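Home | Animals | Earth | How Things Work | Games
Last updated: July

Why Does Wood Float?

Drop a stick in a pond and it stays on top. Drop in a small stone and it sinks. The stick may even be heavier, so weight alone can't be the answer.

What matters is how heavy something is for its size. This is called density. Most wood is less dense than water. Wood is full of tiny tubes that carried water up the tree when it was alive. In dried wood, those tubes hold mostly air. 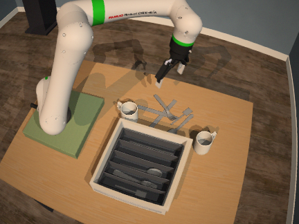
Igor Kadlec wrote in to say that his piece of ebony went straight to the bottom of the sink. A few woods do that. Ebony has thick walls and very little space for air, so it is denser than water.

Logs can sink too. At Skosbridge, old logs lie on the river bed, 19 feet down. Water slowly filled their tubes and pushed out the air.
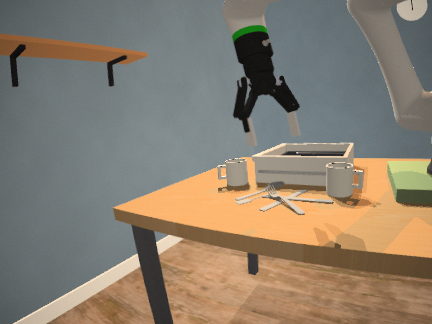
Reading time: 4 minutes

Try it yourself. Fill a bowl with water and add a cork, a pencil and a twig. See how much of each one stays above the water. The less dense it is, the higher it floats.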